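Stability and supply notes: May

Eltonari has completed the 18-month timepoint on its oral suspension of the antifungal compound licensed from Pellegrini. Samples were held at 25 °C and 60 per cent relative humidity, in the amber glass bottle intended for market. Assay and pH remained within specification at every pull. One degradation product, which had been below the reporting limit at 12 months, is now reportable but well inside its limit. The company will continue the study to the full term and has not changed its proposed shelf life.

The accelerated arm is less tidy. At 40 °C the suspension thickened from the third month, and redispersion on shaking took longer than the method allows. Eltonari attributes this to the grade of xanthan gum used in the first two batches. A third batch, made with a finer grade from a second supplier, has been placed on test at the Braswood site. Results at six months will decide whether the storage statement reads "do not store above 25 °C" or carries the looser wording the marketing team would prefer.
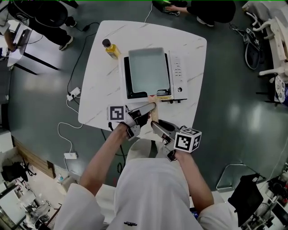
Temperature mapping is the other item this month. The Tatedville warehouse has finished its summer and winter studies on the new ambient hall, using 50 loggers placed at three heights and beside each door. The principle will be familiar to anyone who has baked on the single pale tray of a small white toaster oven like this one, with its dark glass door: the reading at the dial is one point, and the load sits somewhere else. In the hall, the warmest position was on the top racking near the south loading door, and a permanent monitoring probe has been moved there. The coolest was at floor level behind the stair, where no stock is kept.

Jasper Michiels, who wrote the mapping protocol, has asked sites to note two changes. Loggers must now be calibrated before and after each study, with both certificates filed in the report. A study interrupted by a power failure of more than one hour must be extended by a full day. The old protocol allowed the gap to be filled by interpolation, and inspectors have objected to this at two contract stores.

Sites with cold rooms under 110 cubic metres may use the reduced logger plan in annex B. The plan does not apply to rooms with more than one evaporator, whatever their volume. Requests for an exception should go to the quality unit before loggers are placed.

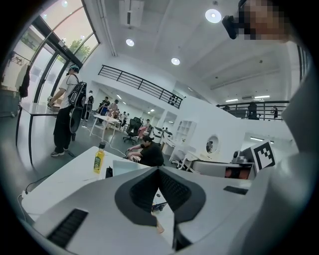
Desk with open laptop and a bottle of yellow drink.

On supply, the shortage of 400 mg tablets of the company's older antiparasitic is expected to ease by the end of the summer. The cause was a rejected lot of active ingredient, which failed on particle size. A replacement lot has been released and two tablet batches are in compression. Hospital pharmacies will be served first. Wholesalers remain on allocation, and back orders placed before April do not need to be entered again.

The next issue will cover the revised sampling plan for incoming excipients and the change of closure on the paediatric bottle.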